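티켓: Hover 정책, 그릇 포개기에서 오른팔이 허공을 집음
프로젝트: Hillitz 양팔 조작
상태: 조치 후 확인 중
등록: 2024년 12월 13일 금요일

안녕하세요, 또 저예요. 지난번에 메신저로 징징댔던 그 문제인데 길어질 것 같아서 티켓으로 옮깁니다.

증상부터요. 그릇 포개기 과제에서 Hover 정책을 돌리면 오른팔이 그릇 위까지는 아주 잘 가요. 가서 내려가는 타이밍이 한 박자 빨라요. 테두리에 닿기 전에 집게를 닫아 버리고, 본인은 집은 줄 알고 큰 빨간 그릇 쪽으로 신나게 이동합니다(빈손으로요!). 학습은 시연 300개로 했고, 체크포인트를 바꿔도 똑같습니다. 학습 손실 곡선은 얄미울 정도로 예쁘고요.
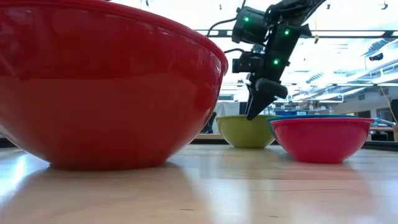

처음엔 무조건 반사광이라고 생각했어요. 상판이 번들거리고 그릇도 다 반짝이니까 옆에서 보는 고정 카메라가 거리를 헷갈리겠거니 한 거죠. 그래서 노출을 낮추고 다시 돌려 봤는데 달라진 게 없었습니다. 블라인드도 내려 봤어요. 그대로. 반나절 날렸네요.

다음 용의자는 언어 지시문이었어요. 같은 그릇을 누구는 "blue", 누구는 "teal"이라고 적어 놨더라고요. 이건 이것대로 고쳐야 해서 Cheema 라벨 도구에서 전부 "blue"로 통일했습니다. 그런데 이게 원인이면 엉뚱한 그릇으로 가야지, 맞는 그릇 위에서 허공을 집을 이유는 없잖아요. 역시나 통일하고 다시 학습해도 증상은 그대로였어요.
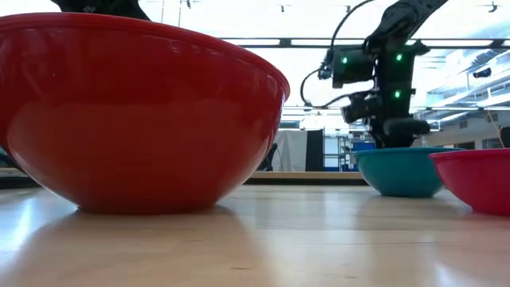 여기서 Latifa Tahiri 님이 댓글로 방법을 하나 던져 주셨어요. 카메라를 하나씩 가리고 평가해 보라는 거예요. 추론할 때 한 시점의 입력만 학습 데이터 평균 이미지로 바꾸고 나머지는 그대로 두는 방식입니다. 우리 정책은 입력 시점이 4개니까(옆 고정, 위 고정, 왼손목, 오른손목) 조건도 금방 나오고요. 검은 화면으로 가리면 정책이 아예 처음 보는 입력이라 이상하게 굴 수 있으니 꼭 평균 이미지를 쓰라고 신신당부하셨습니다. 제가 처음에 검은 화면으로 했다가 팔이 덜덜 떨어서 비상정지 눌렀거든요. 말 들을걸.

조건마다 20번씩 돌렸고, 그릇 초기 배치는 조건끼리 똑같이 맞췄어요. 성공 기준은 집은 뒤 포개기까지 끝내는 걸로 했습니다.

아무것도 안 가림: 절반 넘게 실패, 실패는 거의 다 이른 닫힘
옆 고정 가림: 위와 비슷
위 고정 가림: 엉뚱한 그릇으로 가는 실패가 새로 생김
왼손목 가림: 큰 차이 없음
오른손목 가림: 이른 닫힘이 거의 사라짐!

마지막 줄 보고 의자에서 일어났어요. 제일 도움이 돼야 할 카메라를 가렸더니 오히려 좋아진 거잖아요.
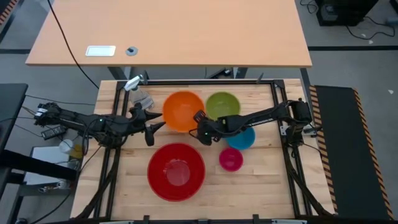 그래서 오른손목 스트림만 붙잡고 Plollska로 타임스탬프를 관절 로그와 맞춰 봤습니다. 시연 300개 중 31개에서 손목 영상이 관절 값보다 뒤로 밀려 있었어요. 전부 9월에 녹화 노드를 재시작한 다음 모은 묶음입니다. 그러니까 정책 입장에서는 "아직 그릇에서 먼 화면인데 벌써 집게를 닫네?"를 보고 배운 셈이에요. 이 정도 비율로 행동이 이렇게까지 망가지나 싶긴 한데, 하필 이 묶음이 파란 그릇 시연에 몰려 있어서 그 그릇에서 제일 심했던 것 같아요. 이 부분은 추측이고, 다른 그릇만 따로 평가해 보지는 않았습니다.

조치한 것:
밀린 시연은 일단 학습에서 제외했습니다. 지연을 보정해서 되살리는 건 나중에 할게요.
녹화 노드가 시작할 때 시각 동기화를 검사하고, 어긋나면 녹화를 거부하게 바꿨습니다.
그릇 이름 통일한 건 그대로 둡니다.

다시 학습한 정책은 같은 초기 배치로 평가를 돌리는 중이에요. 아직 중간이라 성공률은 안 적을게요, 괜히 적었다가 내려가면 민망하니까요. 지금까지 본 것 중에 예전처럼 허공에서 닫는 건 없었습니다. 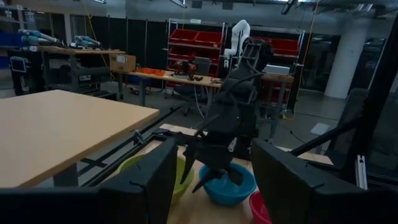

왼쪽 손목 시점. 건너편 팔의 집게 끝이 파란 그릇 안쪽으로 내려가 있음.

부탁 하나만 드릴게요. 같은 녹화 노드로 데이터 모으신 분들은 9월 이후 묶음에 Plollska 정렬 검사를 한번 돌려 봐 주세요. 카메라 가리기 평가 스크립트는 Hillitz 저장소 평가 폴더에 올려 뒀고, 기본값이 평균 이미지로 되어 있습니다. 검은 화면 옵션은 제가 지웠어요.

티켓은 평가가 다 끝나면 닫겠습니다. Latifa 님, 오른손목을 가린 조건의 영상도 같이 올려 둘 테니 시간 되실 때 이른 닫힘 판정만 한 번 더 봐 주세요. 애매한 게 몇 개 있어요.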